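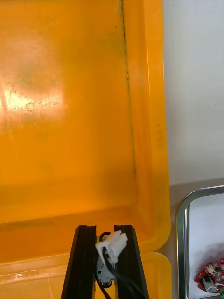 Nantana Ratanaporn wrote in April asking whether a plastic tray ever comes properly clean again once the grime has settled into its seams, or whether she should give up and buy new ones. Please don't give up, Nantana! I have been washing trays on my back step at Motcombe for more years than I care to add up, and most of them are still earning their keep.

The floor of a tray is the easy part. It's the crease where the floor meets the wall that collects the dark stuff, like the streak in my orange one, and a big sponge slides right over it.

What you'll want

A bucket of warm water with a squirt of dish soap
A soft cloth
An old toothbrush
Baking soda
2 dry towels

How I go about it

Tip out any loose dirt and wipe the whole tray with a dry cloth first. Grit dragged around under a wet sponge makes scratches (I learned this on a very nice tray from my sister), and scratches are there for good.

Fill the tray with an inch of the soapy water and go and have your coffee. Twenty minutes is plenty.

Now take the toothbrush and work along the seam in short strokes, a hand's width at a time, and slow down at the rounded corners. If a dark line is still hanging on, mix baking soda with a few drops of water until it's like toothpaste, press it into the crease with your finger, leave it ten minutes and brush again.

Do the rim and the outer lip last, with the cloth. Rinse twice, pour the water off at a corner, and dry with a towel.

A dull, cloudy floor usually means soap left behind or old residue. Wipe it over with equal parts white vinegar and water, then rinse. Scuffs I leave alone.

Stand the trays on edge to dry overnight before you stack them.

More from the wash step
Getting labels off seed pots
Sorting the Nutorton shed
Rust on garden scissors

Home | Tips | Letters | Contact

Write to Trinity Wojcik | Back to top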